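# Chapter 7: Chores

In 1163 kitchens and small shops surveyed for this book, the job people most wanted to hand over to a machine was tidying up. Floors came second. Floor machines have been on sale for years, and a tidying machine still has not, at least at a price a household would pay. This chapter asks what stands in the way. 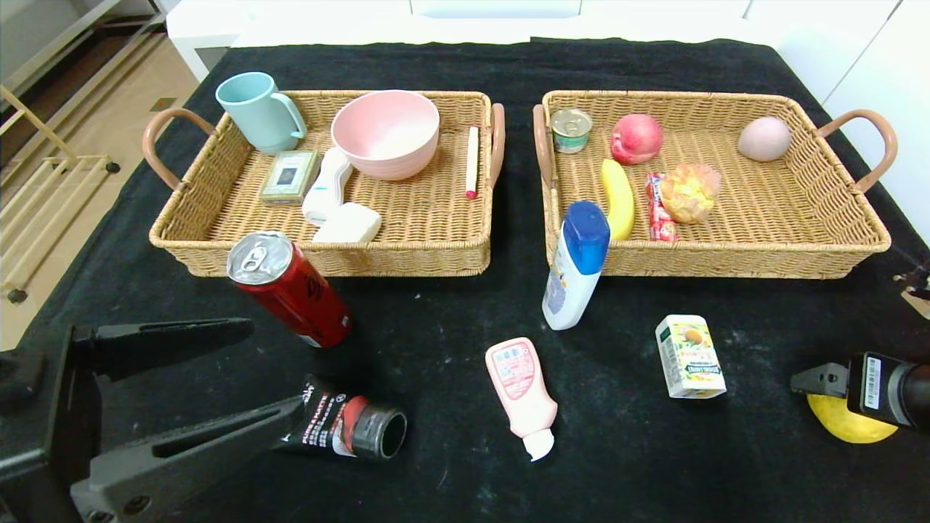
Tidying is hard to write down as a set of rules. A person told to "put things where they belong" fills in the rest from habit. A machine has to be given the categories, or learn them, and then deal with whatever falls between them. Fruit can go with fruit, but a banana, a ring-pull can and a bag of snacks may share one basket with good reason, and a mug and a bowl another. A drink can lying on its side also has to be picked up differently from a carton standing upright. Huguette Petrenko's trials at Suvness, discussed in Section 7.2, used 591 household items and found that sorting errors and grasping errors seldom had the same cause.

Grasping is the older problem. Factory arms handle identical parts in known positions. Shop shelves and kitchen tables offer soft, glossy and oddly shaped goods, and a container that narrows at one end gives two fingers few good places to close. Where to hold it also depends on what comes next - lifting, turning or setting down.
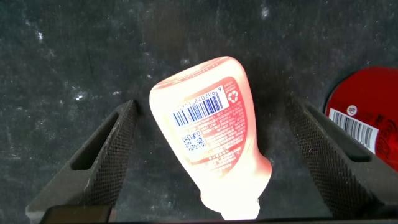

*Figure 7.2. Squeeze bottle between two textured gripper fingers, before closing.*

Section 7.3 compares the Teline and Niskanen methods for choosing a grip. Section 7.4 turns to speed, using a stockroom test of 400 picks.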